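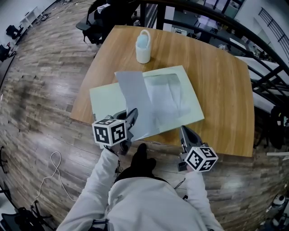 Bagging station, head camera view: the left gripper has the near end of the gray sheet, the right one is open.

Pasa Tabletop Set: Read Me First

Hello, and thank you for picking up Pasa. It is a collection of everyday table tasks carried out by people using a pair of hand-held grippers, recorded so that a two-armed robot can learn from them later. We put it together at Amholm over one long June and a good part of the weeks after it, and we have tried to write down the things we would have wanted to know if somebody had handed us the same folder (we have been handed a few such folders over the years, and we remember the headaches fondly now).

What is in it

Every episode is one person, one table and one task, from the moment the grippers come up to the moment they are set back at rest. The tasks fall into 9 families, such as folding, bagging, stacking, wiping and putting lids on things. We leaned hard toward soft and floppy items, so you will meet a lot of sheets and plastic bags. If your model has only ever seen blocks and mugs, please be patient with it at first!

An episode folder holds:

head.mp4, the wide view from the wearer's head
left.csv and right.csv, the pose and jaw opening of each gripper
task.txt, one plain sentence saying what the person was asked to do
notes.txt, only there when someone had something to say

How the poses are worked out

Each gripper carries a cube with printed black-and-white markers on its faces, and the pose is solved from whichever faces the head camera can see. Two faces give a much steadier answer than one. When a sleeve or the other gripper hides the cube, we fill in gaps of up to 5 frames with a smooth curve and set the "filled" column to 1. Longer gaps stay blank. We went back and forth on this and decided you would sooner have an honest hole than a made-up path, but the fill script is in the tools folder if you feel differently.

The head lens is very wide and straight floorboards come out bent toward the edges. Please undistort before you measure anything. The calibration file is called besson.yaml, after the name we gave the rig, and there is just the one for the whole set.

How we collected

People worked in sessions of 15 episodes and then took a break, longer if their wrists asked for it. They were told what the finished result should look like and were left to find their own way there. Some hold the sheet down with one gripper and slide with the other, and some lift both ends at once. Both are fine with us, and we hope the variety helps you.

Failed tries are kept. They live in the same folders as the good ones, with "result: no" in task.txt, and we think they are some of the most useful material here, especially for bagging, where the mouth of the bag likes to close up at just the wrong time.

Known rough spots

Jaw opening drifts a little over a long session, so treat the first frame of each episode as your zero.
See-through bags are hard on every depth estimator we tried. We ship no depth for them.
The room behind the table changes from one session to the next. Chairs wander and cables get moved. We did not mask any of it.
There are 2 versions of the folding sentence in task.txt, left over from an early rewording. They mean the same thing.

Loading it

The loader is called bimona and lives in the tools folder. Point it at the top of the set and it gives you episodes one by one, with the video and both pose tables lined up in time. It is slow the first time while it builds its index, so go and make some tea.

If you find a mislabeled episode, please open an issue with the folder name and we will fix it in the next release.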